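Elport guest flat – room check, 11/19/24

Door and lock: OK. I tried it 2 times and it caught both times.
Smoke alarm: OK, loud enough to make me jump. Next test in January.
Heater clearance: PASS. I like 50 cm all round and we have it.
Chair: OK, stands away from the heater. Black upholstery, so check it for crumbs. 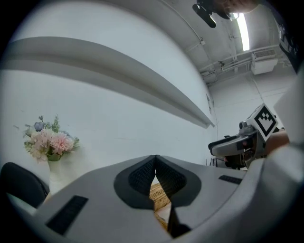
Flowers: OK. They're artificial, so no water to spill near the outlets – just dust the pink ones, they hold onto it like crazy. The white vase is slim, so give it a gentle nudge to see if it tips.
Wicker: run a hand over the weave for sharp ends. I snagged a good sweater that way at the Plalov place!
Outlets: REDO. I ran out of time, sorry. Form 266 is still open for that one.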